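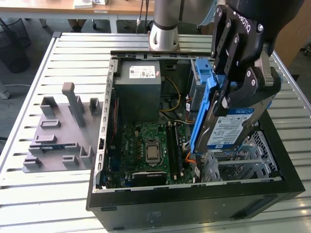

古いデスクトップパソコンの分解と部品の抜き取り

2007-12-25
文:Igor Sadowski

使わなくなったデスクトップパソコンは、そのまま処分する前に一度開けてみるとよい。ハードディスク、メモリ、電源は別の機械で使えることが多いし、データの入ったディスクを本体ごと手放すのは避けたい。以下は、うちの作業場でいつもやっている手順をまとめたもの。

作業の前に

電源コードを抜き、背面のケーブルも全部外す。コードを抜いたあとで電源ボタンを数秒押し、20分置いてから始める。セーターやフリースは脱いでおく。ケースの金属部分に素手で触れてから中の部品に手を伸ばす癖をつけると、静電気の心配はかなり減る。

本体は横に倒し、側板を外した面を上に向ける。立てたままだと手元が暗く、ネジを落としたときに電源の裏へ入り込む。台はすのこ状の金属台でもかまわないが、隙間からネジが落ちるので、下に浅い箱か古いトレーを置いておくこと。うちではTomholmの引き出しの中身を出して使っている。木の天板なら新聞紙を一枚敷けば十分。

外したネジは製氷皿に入れる。ケース用のインチネジと光学ドライブ用のミリネジは見た目が似ていて、混ざるとあとで困る。仕切りごとに付箋を貼っておく。

ハードディスクの外し方

最近のケースには、ディスクを色つきの樹脂の枠(キャディ)にはめて、ドライブベイに差し込む形のものがある。この型ならドライバーはいらない。まずSATAケーブルと電源コネクタを抜く。ケーブルは線を引っ張らず、コネクタの両脇をつまんでまっすぐ抜く。爪のついたコネクタは、爪を押しながらでないと抜けない。

次に枠のつまみを押さえ、ベイの向きに沿ってまっすぐ持ち上げる。斜めにすると枠の角がベイの縁に引っかかる。固いときは、たいてい爪が片方だけ残っている。ペンチでこじらないこと。樹脂が白くなったら、次は折れる。
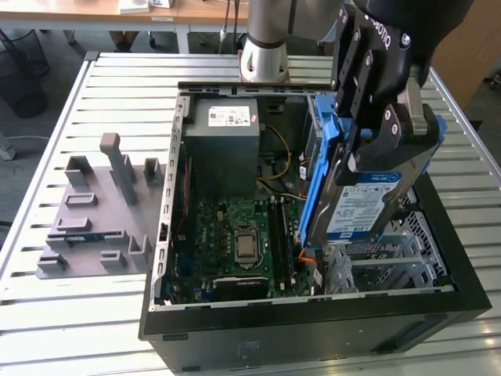
戻すときも同じ向きで、ベイの真上から下ろす。枠の左右の位置をそろえてから押し込み、手応えがあったところで止める。途中で止まるようなら、下にケーブルが挟まっていないか見る。電源から来る黄色や黒の線の束はここへ寄ってきやすいので、先に結束バンドか針金の入った紐で脇へまとめておくと楽になる。

ディスクのラベルは剥がさない。型番と容量が書いてあり、あとで中身を調べるときに要る。メモ用の紙を別に貼る場合も、空気穴をふさがない場所を選ぶ。抜いたディスクは帯電防止袋に入れ、ラベル面を上にして平らに置く。重ねない。台の端にも置かない。

CPUとメモリ

クーラーを外したあとのCPUには古いグリスが残っている。無水アルコールを含ませたコーヒーフィルターで、中央に向かって拭き取る。ティッシュは毛羽が出るのですすめない。すぐにクーラーを戻さないなら、CPUはソケットに入れたままにして、上に物を置かないようにする。クーラーなしで電源を入れるのは厳禁。

メモリはスロットの端の留め具を開いてから抜く。金色の端子には触れない。触ってしまったら、これもアルコールで軽く拭いておく。

ほこり取り

中が空いているうちに掃除も済ませる。柔らかい刷毛で基板のほこりを浮かせ、掃除機の口を少し離して吸わせる。私はPisulexの幅広の刷毛を12年使っている。ファンは指で押さえ、回らないようにしてから払う。電源ユニットは開けず、通気口の外側だけを掃除する。中にはコードを抜いたあとも電気の残る部品がある。

保管

袋には日付と、どの機械から抜いたかを書く。ディスクは乾いた棚に置き、年に一度、10月ごろにつないで読めるか確かめている。残すつもりのないディスクは、データを消去してから出す。

空になったケースは、自治体の区分を確認してから捨てる。側板だけは取っておくと、塗装や接着のときの下敷きになる。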